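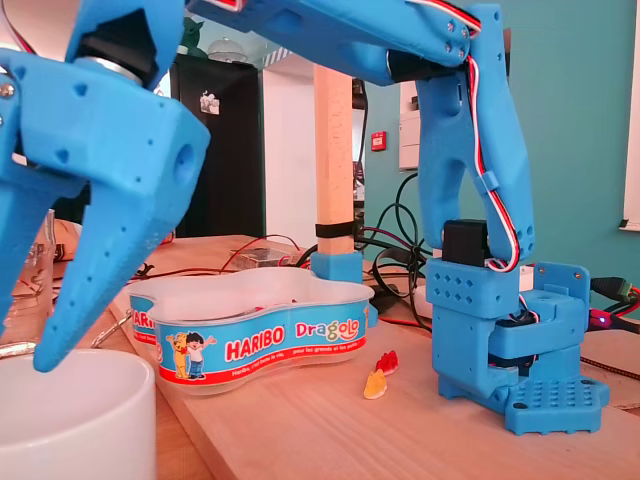

Open day at the Studgate workshop - who went?

Posted in: Events and visits

benchtop_lou
17 September 2024
I went to the Studgate open day with my daughter and thought I'd write it up for those who couldn't make it. They had four rooms open. The front room was soldering for kids, the next one was the laser cutter, then the print room, and the arms were at the back.

The small blue arm on the wooden table was the one most people stayed for. Analyn Manalastas ran that table. The job was gummy candy, picked up off the tabletop and put away. She had a Haribo tub out for it, the Dragolo one with the French on the label. There was a yellow-orange bear and a red gummy in front of the tub when I took my picture.

She did a short talk first, then a set of runs, then questions. By my notes the arm got 8 out of 11 in the session I watched. The misses were all on the grip. The candy either slid out from between the fingers or got pushed along the table. Getting to the right spot was no trouble for it.

My daughter asked if it knew which color it was picking up. Analyn said no, it had been trained on where the candy is and how it lies, and color wasn't part of the task yet.

Parking is on the street behind the building, by the way. The lot in front is for the dentist.

kwartz
Thanks for this. I was there in the morning and saw a different set of runs, and it did worse than that. I think it got half. Then they moved the table lamp and it got better. I would have liked the talk to say more about lighting. If you build one of these at home it's the first thing that will bite you.

Also the printed parts were nice and clean. I've been trying to get that finish on mine for months.

pell_mell
I left a bit disappointed. I drove over an hour and the main demo was an arm moving candy. The flyer said "robots at work." I run a small packing line and I was hoping to see something I could use. A cheap suction picker from ten years ago does this job faster.

benchtop_lou
That's fair about the flyer. I don't think anybody at the table was claiming it was fast, though. She said more than once that the point was the training. You show it the task by hand a number of times and it learns from that. A suction picker needs somebody to set it up for each product.

pell_mell
Setting up a picker takes me an afternoon. How long did it take them to show it the candy?

benchtop_lou
She gave a number, I wrote down 1010 recordings. I didn't get how many hours that was.

pell_mell
So more than an afternoon.

kwartz
A lot more. But you don't always need that many. I got a basic pick on a foam block with far fewer than that on my own arm. Candy is harder. It's soft, it's sticky, and a bear on its back doesn't sit the same way as one on its side.

t_catacutan
Teodoro Catacutan here, I help out at Studgate and was in the back room most of the day. A few corrections and answers.

The 1010 covers everything recorded on that table, including tasks we didn't show. I don't have the candy share in front of me but it's well under half.

On the lamp, kwartz is right. We had it in a different place in the morning than we did for the recordings. We noticed after the second session and put it back. It should have been in the talk and I've passed that on.

On the flyer, I'll pass that on too. It was written before we knew what we'd be able to bring out. The sorting cell that Salov was going to lend us didn't arrive.

pell_mell
Thanks, I appreciate the straight answer. The Salov cell is what I came for. Is it still coming?

t_catacutan
They say March. I wouldn't plan a drive around it until we have it on the floor.

ninepin
Question for anyone who was close up. Are the fingers on that gripper hard all the way down or do they have some kind of pad? I have the same problem with things squirting out sideways.

benchtop_lou
I couldn't tell you what's on the inside face. In my picture they're blue, tapered, and the one on the right comes to a point. I didn't think to ask.

kwartz
On mine I put a strip of thin rubber inside each finger and it helped with the foam but made things worse with anything sticky. It wouldn't let go. I'd try a wider tip before a pad.

ninepin
I don't agree on the wider tip for small stuff. You lose the ability to get in between two pieces that are close together. If there's a red one right behind the yellow one, a wide tip is going to shove it every time.

kwartz
Depends how you come in. If the fingers open across the row and not along it you have room. But yes, with a wide tip you need to be pickier about the approach.

ninepin
OK, I'll try both. I have a spool of Zusteo flexible filament that I haven't opened, so maybe I'll print one pair in that and one in the normal stuff.

marguerite_h
I was the one holding the stroller by the door. Two comments from the non-builder side. One, it was hard to see from the second row. The table is regular height and once six people are around it the kids are looking at coats. A screen on the wall would fix that. Two, my son has talked about the robot every day since and would like to know if it gets to eat the candy.

t_catacutan
Tell him no, and neither do we. Candy that has been on that table goes in the trash.

The screen is a good idea. We have an old one in the print room.

benchtop_lou
Does anyone know if the Cruzado space across the river is doing one this year? Their last one had longer sessions, with 8 people at a time and a sign-up sheet. I liked that better than the walk-in style.

pell_mell
I'd go to that if there's a sign-up. I would also like a list of what's being shown, before I get in the truck.

marguerite_h
I asked them by email. They haven't set a date. I'll post it in this thread when I hear back.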